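Vindach House Residents' Board > Shared Spaces > Draft Kitchen Guidelines, Second Version

Facilities_Desk
Residents are invited to comment on the second draft of the kitchen guidelines. The first draft was posted in July and drew 143 comments, many of them on the matter of food left out on shared surfaces. The text below replaces it in full. Comments close Friday at 9 p.m.

1. Fresh produce
Fruit and vegetables that do not require refrigeration may be kept in an open basket. Items placed in a basket without a name label are considered shared. Sweet corn, berries and cut fruit are to be refrigerated overnight.
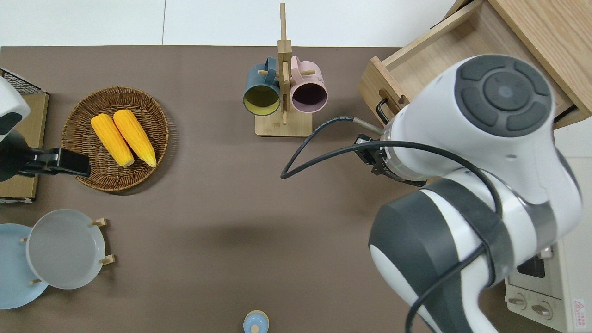 Corn in a woven basket.

Closed plastic bags may not be used for produce at room temperature. Residents who buy in bulk are asked to keep the surplus in their own rooms or in the labeled bins on the lower shelf of the pantry. The house does not provide replacement for food that is discarded under this section.

2. Plates and bowls
Plates belonging to the house are to be washed promptly after use and stood upright to dry. They may not be stacked while wet. Personal plates may be kept in the kitchen at the owner's risk, provided they fit in the space assigned to the room number.

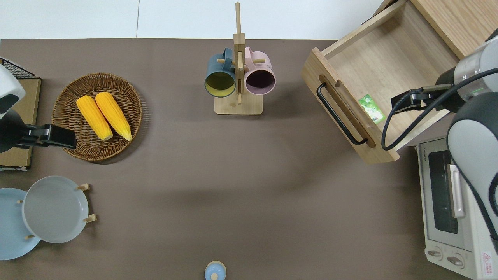 3. Cups, drawers and small items
Mugs are to be hung or placed upside down. Drawers are for utensils only. Batteries, mail, medication and keys found in a kitchen drawer will be taken to the front office and held for 2 weeks.

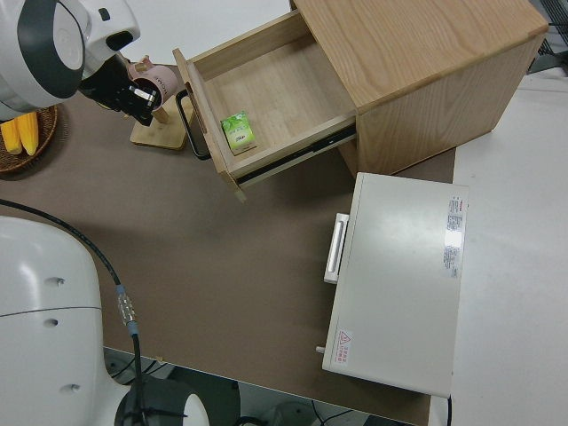

4. Quiet hours
Blenders, grinders and the dishwasher are not to be operated after 9 p.m. Handwashing is permitted at any time.

Ildikó Hegedűs
Thank you for circulating the revision. I support sections 2 and 4 as written. I wish to raise an objection to section 1. Under the present wording, an unlabeled onion becomes common property the moment it is set down. The labels supplied by the house do not adhere to baskets, and the Flusent tape purchased last spring leaves a residue on everything else. I would propose that produce be considered shared only when it is placed in a basket clearly marked for that purpose.

mfaume_4east
I respectfully disagree with the post above. A marked shared basket was tried on the fourth floor. Residents took from it freely and very seldom added to it, and the basket was withdrawn. The draft rule at least encourages people to label their purchases. If the tape is the difficulty, paper tags on string would serve.

Ildikó Hegedűs
Paper tags would be acceptable to me if the house supplies them. I would still ask that the word "considered" be defined, as well as the period after which an item loses its owner.

Facilities_Desk
The office can supply tags. A box of 200 has been requested from Skullik and will be kept beside the pantry log. The wording on ownership will be reviewed. No change is planned to the refrigeration requirement for sweet corn.

skillet_room12
May I ask the basis for that requirement? My family has always kept corn on the counter until supper and no one has suffered from it.

Facilities_Desk
The concern is quality. The sugar in sweet corn begins turning to starch once it is picked, and this happens faster in a warm room. Corn that will be cooked the same day may remain out. The draft says "overnight" for that reason, and the office is content to add a sentence making this plain.

mfaume_4east
That addition would be welcome. On section 2, I would ask the office to consider the use of dish towels. Standing plates in a rack is sound practice, but at supper time the rack fills before the second group has finished eating, and the later group has no place to put anything. A requirement to dry by hand between 6 and 8 p.m. would address this.
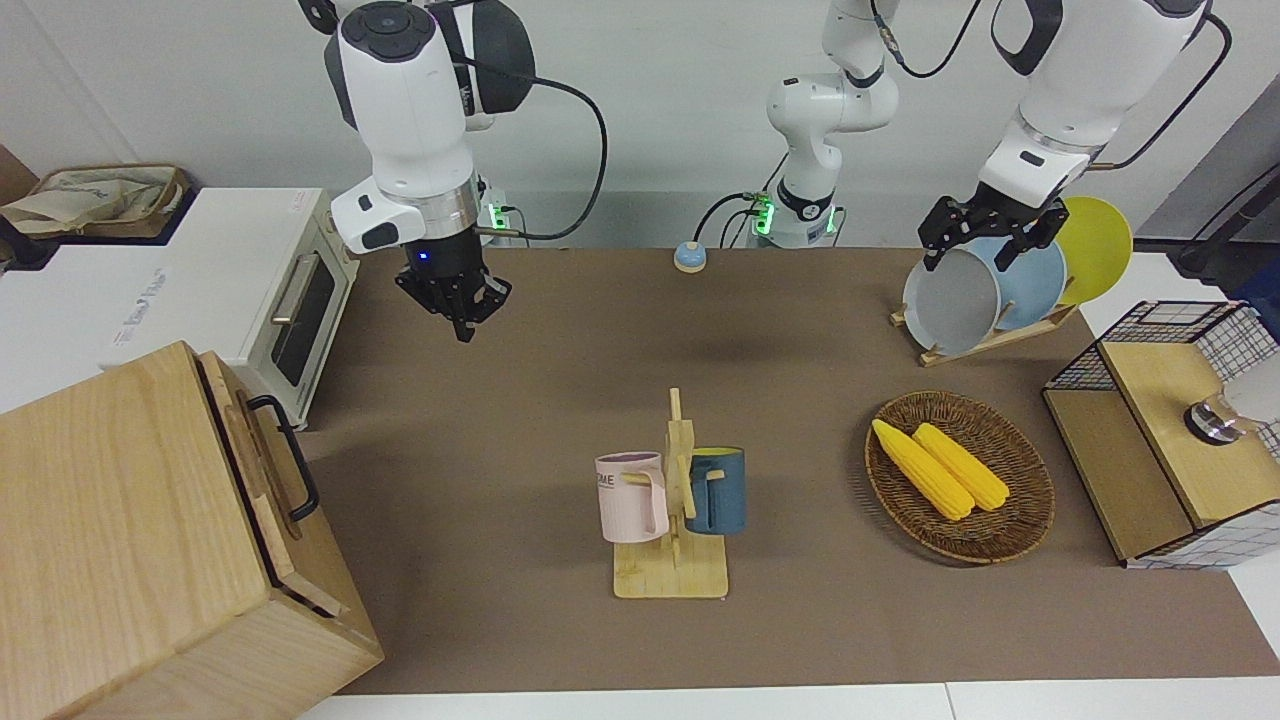 Somtochukwu Abubakar wrote that a shared towel is the least clean object in any kitchen, and that air drying should remain the rule at every hour. If space is short, a second rack should be purchased before residents are asked to change their habits.

mfaume_4east
A second rack would occupy the only clear stretch of counter on our floor. Residents could bring their own towels and take them away again.

Somtochukwu Abubakar
On the condition that the towels are not left on the oven handle, I would withdraw my objection for the fourth floor. I would not support the measure for the building as a whole.

Facilities_Desk
Both positions have been recorded. The office will measure the counters on each floor before deciding on additional racks. Further comments on section 3 are requested, as none has yet been received on this version.

skillet_room12
On section 3: please confirm whether a corkscrew is a utensil.

Facilities_Desk
It is.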